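Visit notes: an afternoon at the Luveseo lab

The sign at the gate says Luveseo in letters you could read from the highway, and the door that opens is a different one, around the back, past the bikes. I found it on my second lap of the building. Graziella Galli was waiting with a visitor badge that had somebody else's name on it, and for the rest of the afternoon I was Gerardo Zanetti, who I hope got in all right.

I had come to see Kitemetti, the method the group has been giving talks on since March. The talk version goes like this. You want a robot arm to pick things up and put them where they belong. The usual way is to have a person steer the arm through the job over and over, record everything, and train a policy on the recordings. Kitemetti keeps that part and changes what happens afterward. The policy runs, a person watches, and the moment the person gets nervous they take over, fix things, and hand control back. Only the takeovers go into the next round of training. Galli calls it learning from flinches. The paper has a longer name for it.

We skipped the slides, for which I was grateful, and went straight upstairs to the table.
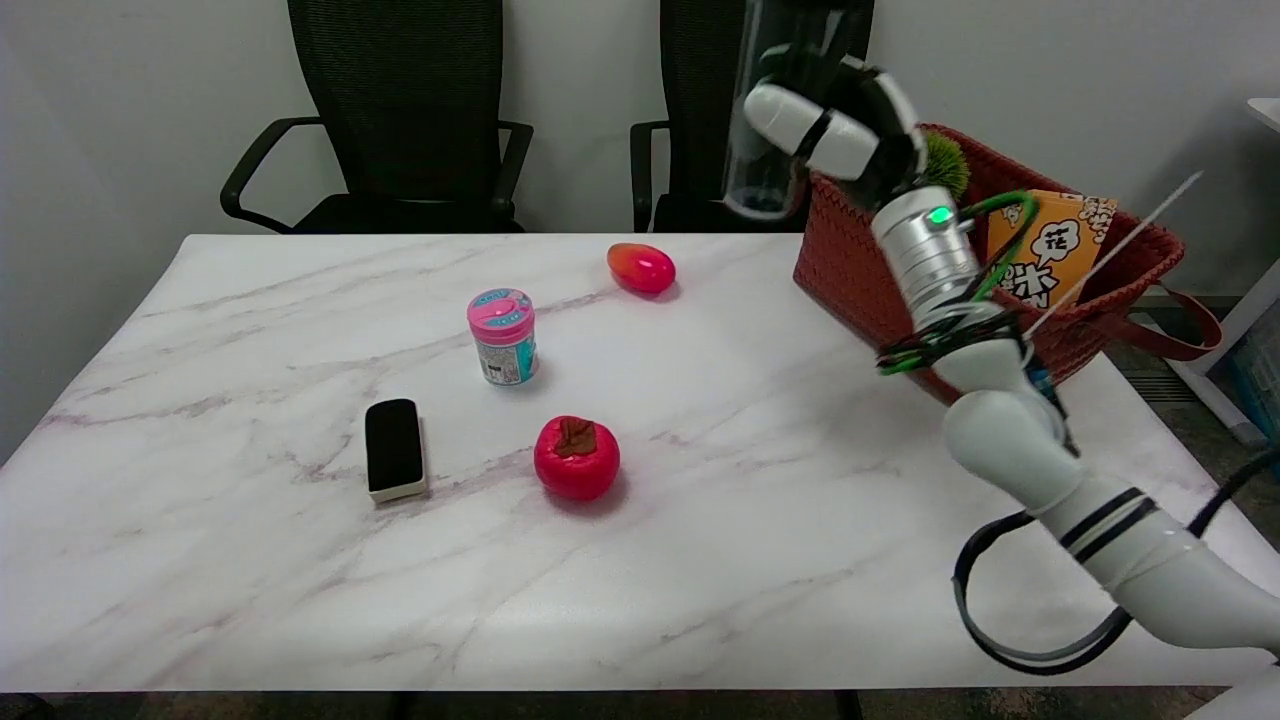 Hywel Kemeys runs the sessions and does most of the flinching. He talked me through the bookkeeping first, as people do when they have spent a whole winter on the bookkeeping. A session is 28 runs. Between runs he moves the objects a little, and he is not allowed to move them neatly, having discovered last year that he has a strong natural urge to line things up. The first policy they trained had picked up the same urge. It did beautifully on tidy tables and went to pieces on everyone else's.

The numbers, then. With plain recorded demonstrations, the arm finished 9 of the 28 runs without help. After four rounds of corrections it was missing only five. I asked what happened with a fifth round and got a look between Kemeys and Galli. The fifth round made it slightly worse. Their best guess is that by then the remaining corrections were all for strange cases, and the policy had started preparing for strange cases everywhere, like someone who has read too much about shark attacks and now showers carefully. Rosalba Santoro thinks the guess is wrong and that they simply changed the lighting. She is rerunning it with the blinds down. 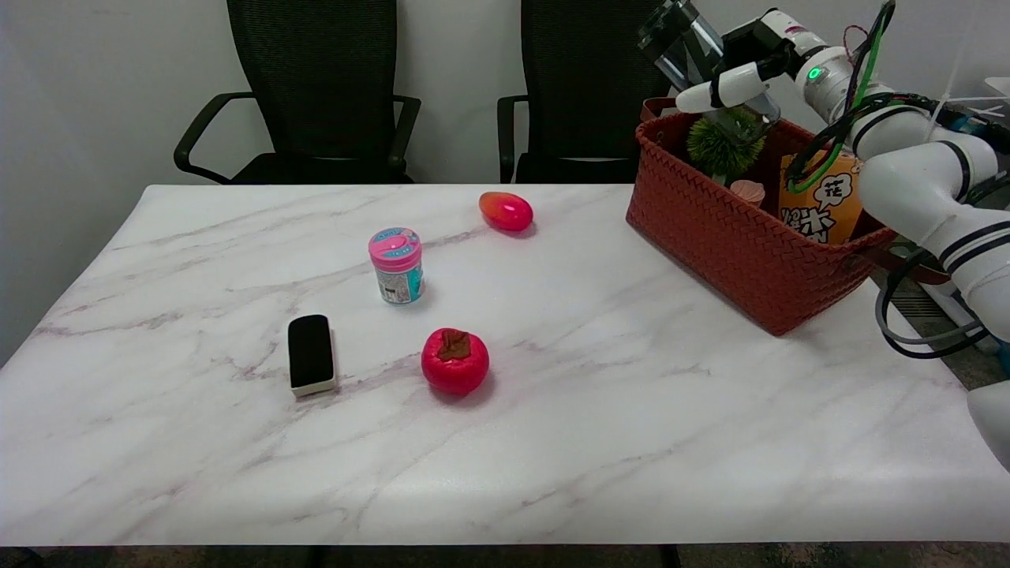 What I wanted to know was where the corrections fall, and the answer is mostly at the basket. Out on the open table, the policy needs little minding. An eraser lying flat on a marble pattern has very few ways to surprise you, and the persimmon is at least round in all directions. The trouble starts when the hand is over the basket, with a green spiky thing and an orange snack bag sharing the space under a tilted rim and the fingers coming in from above. Santoro showed me the log of takeovers by position, and it was one dark blot over the basket and a few lonely dots elsewhere. She would like to weight the training by that blot. Galli would like to publish first.

There is also the matter of who does the correcting. Kemeys is a cautious man and takes over early. Mirko Gentile, who fills in for him, waits until the last possible moment and then swears. Policies trained on Kemeys are slow and apologetic. Policies trained on Gentile are faster and have, I was told, a manner. Mixing the two was supposed to average this out. So far it produces an arm that approaches with great care and then lunges.

I asked about the comparison with Trisance, the baseline everybody in this corner of the field uses. They have run it on the same table, but with fewer sessions, and Galli would not give me a figure until the counts match. I wrote down "fair" and then, under it, "annoying."

Coffee was from the Rinaldi machine on the ground floor, which takes coins and exact ones. Kemeys had the exact ones. I handed Gerardo's badge back at the rear door and was out by half past four, with a printout of the blot folded in my pocket and a promise from Santoro to send the blinds-down results when she has them.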